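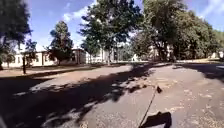 値上げをするなら年内は一回きりにして、小刻みに何度も変えるのだけはやめてほしい、とアラヴィンド・アルムガムさん。開始のあいさつもまだのうちから本題に入ってしまったので、議事録もここから始めます。

共同キッチン「ファルコ」利用者会議 議事録
日時:2019年10月8日(火) 閉店後
場所:ファルコ奥のテーブル
書いた人:焼き菓子の曜日を使っているわたし(じゃんけんで負けました)
欠席:ジャム担当さん(お子さんの発熱。お大事に!)

前回の議事録が短すぎて「何が決まったのかわからん」と叱られたので、今回は長めです。発言はわたしの耳で聞いた範囲なので、言い回しが違っていたら教えてください。直します。

1 値段の話

消費税が上がって一週間、まずは各自の様子を報告しました。

お弁当チームは持ち帰りが中心なので、税率そのものは据え置き。ただ容器と輪ゴムと割り箸が全部じわじわ上がっていて、そっちのほうが痛いそうです。わかる。うちも袋が上がりました。珈琲チームは店内で飲む人と持ち帰る人が半々くらいで、レジで「こちらでお召し上がりですか」と聞くたびに微妙な間ができるのがつらい、とのこと。聞かれたほうも一瞬考えるんですよね、あれ。しかも持ち帰りで買ったあとに知り合いを見つけて座っちゃう方がいて、追いかけていって差額をもらうのも変だし、という話でしばらく盛り上がりました(盛り上がっただけで結論は出ていません)。

店内と持ち帰りで値札を分けるか、税込みでひとつの値段にそろえるか。これはけっこう意見が割れました。

分けたい派の言い分は、正直でわかりやすい、持ち帰りのお客さんが損をしない。そろえたい派の言い分は、小銭の計算がとにかく楽、列が進む。わたしはそろえたい派です。お昼どきに一円玉を数えていると、後ろに並んでいる人の気配が背中に刺さるんです。背中じゃないか、正面か。

アラヴィンドさんの案は、税込みでひとつの値段にそろえて、そのうえで上げる人は同じ日にいっせいに上げる、というもの。先週はカレーが上がって今週はスコーンが上がって、とやっていると、お客さんには店全体がずっと値上げしているように見えるから、と。これはなるほどと思いました。ファルコの中に屋号がいくつもあるなんて、通りがかりの方にはあまり関係のない話ですもんね。

決まったこと。値札は税込みひとつにそろえる。改定は年内一回、十一月の最初の営業日。それまでに各自、新しい値段を冷蔵庫の横の紙に書いておく。
決まらなかったこと。お弁当チームの味噌汁を別売りにするかどうか。本人たちがまだもめています。

ちなみにクッキーのばら売りは、今までどおり一枚100円でがんばります。わたしのことです。バターの請求書は見なかったことにします(見ましたけど)。

2 スパイスと粉の共同仕入れ

パニッカー商会からの共同仕入れは、六月に始めてからちょうどひと季節過ぎました。感想を順番に。

カレーのアラヴィンドさんは当然いちばん使っていて、カルダモンの香りが前のところと全然違うと満足そう。ただ、マスタードシードの袋が大きすぎて、一人では使い切れないそうです。わたしが少し引き取って、チーズのビスケットに入れてみることになりました。おいしかったら持ってきます。おいしくなかったら黙っています。

パンチームは全粒粉に注文あり。挽き方が届くたびに違う気がする、水の入り方が読めない、と。ここで粉の話が始まるとほんとうに長いのですが、今回もやっぱり長かったです。かいつまむと、同じ配合でも生地がだれる日があって、それが粉のせいなのか、夏の部屋の暑さのせいなのか切り分けができていない。そこで、次に届く袋から、開けた日と生地の温度をノートに書いてみるそうです。ノートは棚のいちばん上、計量カップの横。ほかの人も粉を使ったら一行書いてあげてください。

支払いについて。今はアラヴィンドさんが立て替えて、あとからみんなで割っています。これが三回連続で月をまたいでしまいました。犯人の一人はわたしです、すみません。次からは注文するときに先に集めることにします。封筒に名前を書いて引き出しへ。お釣りの出ない金額で入れてもらえるとたいへん助かります。

あと、シナモンの棒が余っています。ほしい人は早い者勝ち。

3 予約アプリ「グロルティコ」をどうするか

お試し期間がもうすぐ終わるので、続けるかやめるかの相談です。

使ってみてよかったところは、お弁当の取り置きの電話が減ったこと。これは全員うなずいていました。仕込みの最中に電話が鳴ると、手は粉だらけ、肘で受話器を上げるような暮らしでしたから。よくなかったところは、受け取り時間を細かく区切れないこと。お昼ちょうどに集中します。それと、売り切れの表示を自分で切り替えないといけなくて、忘れると「もうないです」と謝るはめになる。珈琲チームは豆の予約に使っていましたが、焙煎の度合いを選ぶ欄がなくて、備考欄に「深いやつ」とだけ書いてくる方がいるそうです。深いやつ。気持ちは伝わります。

集計を見ると、九月の予約は全部で179件でした。もっと少ないと思っていたので、わたしはびっくりしました。大半はお弁当とカレーで、焼き菓子はさびしい感じです。誕生日の大きいケーキはやっぱりみなさん直接相談したいみたいで、それはそれでうれしいです。

費用を考えて、お弁当チームとカレーだけが続けて、残りは抜ける、という案が出ました。でも画面にファルコの名前が出るのに商品が半分しかないのも変だよね、という声もあり。結局、年末までは全員で続けて、料金は予約件数に合わせて分担することにしました。わたしの負担はたぶんお茶一杯ぶんくらいです。ありがたい。

売り切れ表示の切り替えは、気づいた人がやる、だと絶対に誰もやらないので(過去の経験)、その日レジに立っている人の仕事とします。

4 オーブンの順番

グラルティスのオーブン、今月はまた朝が混み合っています。パン、焼き菓子、それからお弁当チームが始めたグラタン。グラタンおいしいんですよ、おいしいんですけど、よりによって朝いちばん熱いところに入ってくる。

庫内の棚は4段で、全部いっぺんに使うと下の段の焼き色が弱いのは皆さんご存じのとおり。パンチームから、高温のものを先にまとめて、温度が下がってきたところで焼き菓子、という順番の提案がありました。わたしとしても、温度が下がってからのほうがメレンゲには都合がいいです。ただ、そうするとスコーンが開店に間に合わない。スコーンは高めの温度でぱっと焼きたいんです。

しばらくやりとりして、こうなりました。パン、スコーン、グラタン、その他の焼き菓子の順。グラタンは前の晩に組み立てて冷蔵しておく。わたしはスコーンの生地を前日に型抜きまで済ませておいて、パンが出たらすぐ入れる。うまくいかなかったら次回また話します。

天板の戻し場所についても。黒いのは下、銀色のは上。これ前にも決めましたよね?議事録をさかのぼったら書いてありました。もう一度書いておきます。黒いのは下、銀色のは上です。

扉のパッキンがちょっとへたってきている件は、来週パンチームが見積もりを取ってくれます。

5 秋の食べ比べの日

去年やって楽しかった小皿の食べ比べ、今年もやります!これは満場一致でした。

テーマの候補は、芋、栗、きのこ、豆。栗はむくのがいやだという理由で早々に落ちました。きのこは焼き菓子が困る(きのこのマフィン、なくはないけれど)。芋と豆が残って、最後は手を挙げて豆に決まりました。アラヴィンドさんがひよこ豆と黒い豆で二種類、パンチームは甘納豆のパン、お弁当チームは五目豆のいなり。珈琲チームが「うちも豆です」と言い張って、これも参加扱いです。わたしは白あんのパウンドケーキの予定。きな粉のサブレも捨てがたいので、試作を見て決めます。

お皿の数は、去年足りなくなってお昼過ぎに閉めてしまったので増やします。とはいえ洗い場の広さと仕込みの手を考えると、全部合わせて最大300皿までかな、というところに落ち着きました。配分はまだです。来週中に希望を冷蔵庫の横の紙へ。値段の紙とは別の紙にしてください、去年ごちゃごちゃになりました。

食券にするか現金にするか。食券だと受付に一人いる、現金だと各台にお釣りがいる。去年の食券、切り離すときにびりっといきがちだったので、今年は厚い紙で作り直して食券でいきます。絵はジャム担当さんにお願いしたいなあ、と本人のいないところで盛り上がりました。わたしから連絡しておきます。断っていいですからね。

豆が苦手な方のために何か一品あったほうがいいのでは、という意見に、しばらく全員で黙りました。豆の日なのに?でも確かに、家族で来て一人だけ食べるものがないのは切ないです。お弁当チームがおにぎりを少し握ってくれることになりました。塩だけのと、梅。

アレルギーの表示は去年と同じ書式で、各台の手前に置きます。大豆と落花生は特に大きく。スプーンは台ごとに分けて、混ぜないこと。試食を配るのは今年はなしです。

6 こまごましたこと

布巾の洗濯当番が二周目に入りました。表を見てください。自分の名前のところで目をそらさないように。わたしも見ます。

冷凍庫のいちばん下に、日付のない白いかたまりがあります。パン生地という説とココナッツという説が出ています。心当たりのある方は今週中に名乗り出てください。なければ処分します。

大きいほうのボウルがひとつ足りません。持って帰って洗ってそのまま、という方がいたら、こっそり戻しておいてもらえれば何も聞きません。

ラジオの音量は、お客さんのいる時間は小さめで。閉めたあとは好きにどうぞ。

各自の宿題
全員:新しい値段と、食べ比べの皿の希望数を、別々の紙に書く。
アラヴィンドさん:パニッカー商会に、マスタードシードの小さい袋があるか聞く。
パンチーム:パッキンの見積もり。粉のノート。
お弁当チーム:味噌汁問題に決着をつける。
珈琲チーム:グロルティコに、受け取り時間を区切れるようにならないか問い合わせる。
わたし:ジャム担当さんに連絡、食券の紙を買う、白あんの試作、封筒を用意する。なんだか多くないですか?

次回は食べ比べの前にもう一度、日にちはジャム担当さんの都合を聞いてから貼り出します。議事録係のじゃんけんは、次はわたし抜きでお願いします。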